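3.2 What the molded parts have in common

A hubcap is easy to talk about. It is round, it has a front, and everyone in the shop already knows the word for it. The molded plastic shells that share its shelf enjoy none of these advantages. Of the 2,054 entries in the Akbari parts log, 1,003 give the item's name as "white piece," and a further 50 simply say "other white piece." We therefore began with the parts themselves, on the theory that the parts would be more forthcoming than the paperwork.

Most of the shells have an outside that was designed and an inside that was merely needed. The outside is smooth and says very little. The inside carries the tabs, clips and bosses by which the piece once intended to meet its neighbors, and sometimes a note in marker from an earlier owner of the problem (Figure 4a).

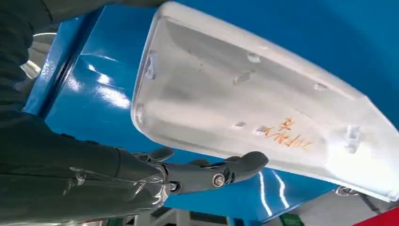

Roya Pakzad objects that the marker notes deserve better than a passing mention, as a shop that writes on its parts is already keeping a catalog, only in a hand it can't read. We accept the point. Her own attempt at transcribing the notes produced 5 competing systems, two of them hers, and we have left the matter to a later paper.

For sorting, we relied on the fastening features. Size was tried first and abandoned, as the long shells flex and the people measuring them did not always agree on which end was the end. Tabs hold still. A worker can run a thumb along the rim, find the clips, and say with some confidence which way the part was meant to face. Esis, the labeling scheme then in use, recorded color and nothing else. For the white parts this was of limited help.

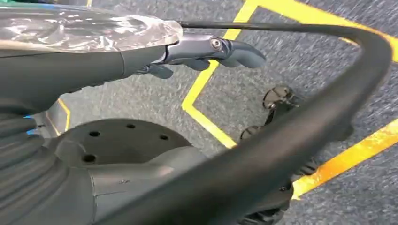

The second difficulty was storage. Flat shelves suit flat things, and a curved shell set down on its back will rock, slide, and finally lean on whatever is next to it. Workers had come to treat the hubcaps as furniture for the shells, a practice that appears in no written procedure and that every worker we asked could demonstrate (Figure 4c). 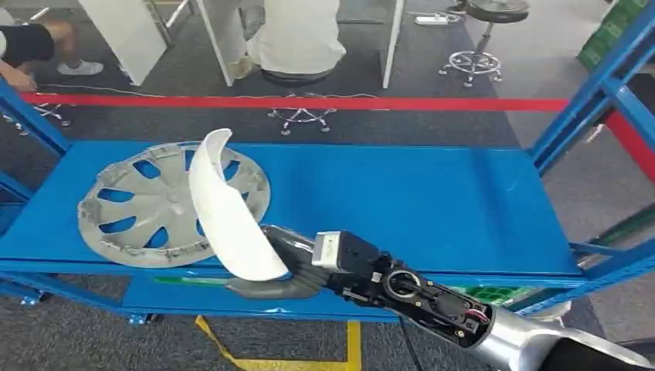

We tried separating the two kinds of part for the whole of August. The shells went on the upper tier and the hubcaps below, with Zikumik dividers between the rows. By the second week the dividers were holding up a coffee tray. Davoud Hassanpour, asked to restore the arrangement, restored the old one.

Figure 4. Parts and shelving during handling. (a) Inner face of a white shell, with clips and marker note. (b) Black curved bar and clear plastic sheet. (c) Hubcap and curved white piece on the blue cart.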